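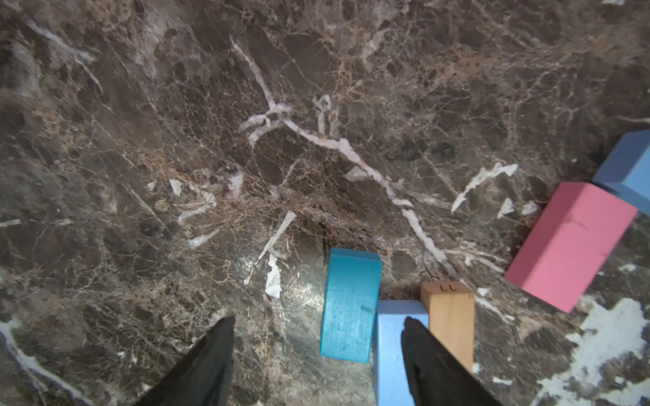
Ilse Nolte kept the blocks in a basket by the marble table. Her grandson Mattes had learned his numbers and wanted to write the number of her house, which was 89.

"Start with the eight," she said.

He chose a yellow block, then a red one. He didn't like the dark brown.

"You need something across the middle," said Ilse.

"It's ugly."

"It was your mother's favourite."

He thought about that and put it in. 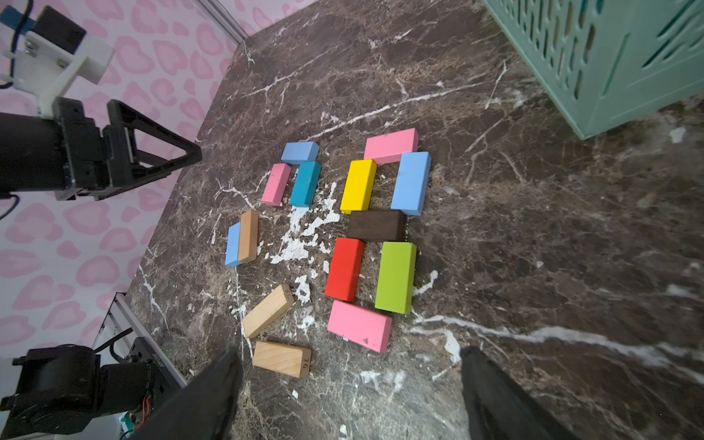 The eight, with the brown block across the middle.

"Now the nine," said Ilse, and went to fill the kettle.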